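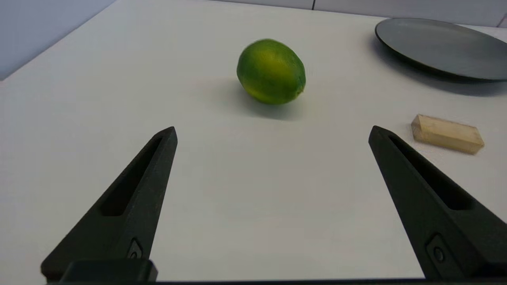

Für Limetten reicht mir der kleine Teller völlig, schreibt Tae-yang Choo, der große steht bei uns nur noch auf dem Tisch, wenn Besuch kommt. Die Rückmeldung bezieht sich auf den Servierteller Mikholm in der kleinen Ausführung, den wir seit Dezember wieder im Sortiment haben.

Servierteller Mikholm, rund, schwarz

Mikholm ist ein flacher Teller für Obst, Zitrusfrüchte, Käse oder Brot. Der niedrige Rand hält Saft zurück, wenn am Tisch aufgeschnitten wird, und stört beim Abwischen nicht. Die Oberfläche ist dunkel glasiert und leicht glänzend. Grüne und gelbe Früchte heben sich darauf deutlich ab, auf hellen Tischplatten auch der Teller selbst.

Technische Angaben
Form: rund, mit niedrigem Rand
Material: Steinzeug, glasiert
Farbe: Schwarz
Durchmesser: 19 cm (klein) oder 30 cm (groß)
Spülmaschine: geeignet
Mikrowelle: geeignet
Backofen: nicht geeignet
Hersteller: Jedolano

Welche Größe passt?
Auf den kleinen Teller passen fünf Limetten, nebeneinander gelegt. Für eine Auswahl aus Zitronen, Orangen und Limetten empfehlen wir die große Ausführung. Wer beide kauft, kann sie ineinander stellen – der kleine Teller liegt dann im Boden des großen und ragt nicht über den Rand hinaus.

Hinweise zum Gebrauch
Limetten halten bei Zimmertemperatur einige Tage. Danach wird die Schale trocken, und die Früchte geben weniger Saft. Für längere Lagerung gehören sie ins Gemüsefach. Angeschnittene Früchte mit der Schnittfläche nach unten auf den Teller legen und am selben Tag verbrauchen.

Zum Schneiden bitte ein Brett unterlegen. Messer mit harter Klinge können auf der Glasur graue Striche hinterlassen. Es handelt sich um Metallabrieb, der sich mit einem Schwamm und etwas Reinigungsmilch entfernen lässt. Zitronensäure greift die Glasur nicht an. Unbehandelte Tische aus Naturstein sind dagegen empfindlich, dort Safttropfen gleich aufnehmen.

Die Unterseite ist am Standring unglasiert. Auf lackierten Flächen empfehlen wir Filzpunkte. Ein Bogen mit neun Stück liegt jedem Teller bei.

Lieferung
Der Teller wird einzeln in Wellpappe verpackt. Bei Bruch auf dem Transportweg genügt ein Foto der Scherben an den Kundendienst, eine Rücksendung ist nicht nötig.

Passend dazu
Schneidebrett Lirnbridge, Buche geölt
Zitruspresse Shehata, Edelstahl

Stand der Angaben: 10. November 2021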